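Edura Members' Forum
Catering and Hospitality Rooms › Consumables and Stores

Topic: Paper cups in the shared kitchen, proposal to standardise
Started by: T_Pavlovic_Facilities
Replies: 6

T_Pavlovic_Facilities
Colleagues will be aware that the shared kitchen on the ground floor presently stocks three sizes of cup from two suppliers. The lids do not interchange. I should like to gather views before the next order is placed, and I would ask that replies be confined to the matter of cups, storage and waste. Comments on the coffee itself should go to the other topic.

The proposal is as follows. We would keep one plain white cup, sold in sleeves of 50, and withdraw the remainder once existing stock has been used. The cups would be kept on the shelf beside the urn, rim down. The Vistum cups would no longer be ordered.

Tihomir Pavlović
Facilities and Stores

northwing_reception
Thank you for setting this out. Reception supports a single size in principle. We would, however, ask that the size chosen be the larger of the two in general use. Visitors who are given the small cup return to the urn during meetings, and the door is heard throughout the corridor.

May I also ask whether the lids will be ordered in the same quantity as the cups? At the last order we received 16 sleeves of cups and six of lids, and the lids had gone by the middle of the month.

H.Archive
I must register some disagreement. The reading room has asked for several years that hot drinks be carried in lidded china mugs and not in paper cups of any size. A paper cup is easily knocked. Should the proposal go ahead, I request that the notice on the reading room door be retained in its present wording.

I would add that storing cups rim down on an open shelf is satisfactory only if the shelf is wiped daily. It is not at present on any rota that I have seen.

T_Pavlovic_Facilities
The notice will be retained. The shelf will be added to the morning rota.

On the question of quantity, lids will be matched to cups from now on. I attach the text of the stores circular for those who did not receive it by post.

STORES CIRCULAR: DISPOSABLE CUPS

Members of staff are reminded that cups are to be taken from the open sleeve before a new one is started. Cups should be drawn singly from the sleeve and checked at the base before filling.
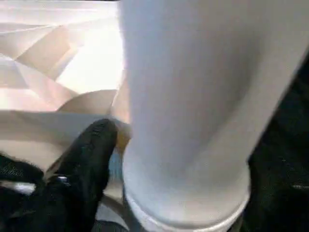 GASHI HOUSE, September — The base of a paper cup is the part most likely to fail. Where the rolled edge has been crushed in transit the cup will not stand level, and it should be set aside for dry use such as pens or paper clips. It should not be returned to the sleeve.

Cups that have held drinks are to be emptied at the sink and stacked one inside another in the tall bin. Lids go in the small bin. Liquid must not be poured into either.

Departments wishing to hold their own supply may sign for up to two sleeves at a time from Room 53. Any department holding more than this is asked to return the surplus before the new order is delivered.

End of circular.

quiet_corridor
With respect, the instruction to check the base of every cup is excessive. In practice people arrive between sessions, there is a queue, and they take what is nearest. I would suggest that whoever opens the sleeve should look it over once.

I have no objection to the remainder of the circular. The separate bin for lids has worked well on our floor.

northwing_reception
I would support the check being made when the sleeve is opened. We had two leaking cups at a single meeting, one of them over the signing-in book, and I should not wish to see the check dropped altogether.

Could the Facilities office confirm whether Fanitport remains the supplier? Their sleeves are tied at one end only and come open in the cupboard.

H.Archive
I am content with the suggestion made by quiet_corridor, provided that it is written down. My preference for mugs stands, and I should be grateful if it were recorded with the other responses.

T_Pavlovic_Facilities
Recorded. The circular will be amended so that the check is made by the person opening the sleeve. The larger size will be ordered, with lids to match.

Fanitport remains the supplier for this order. I have asked them for sleeves closed at both ends and will post their reply in this topic when it is received. Surplus sleeves may be left outside Room 53 until 4 p.m. — please mark them with the name of the department.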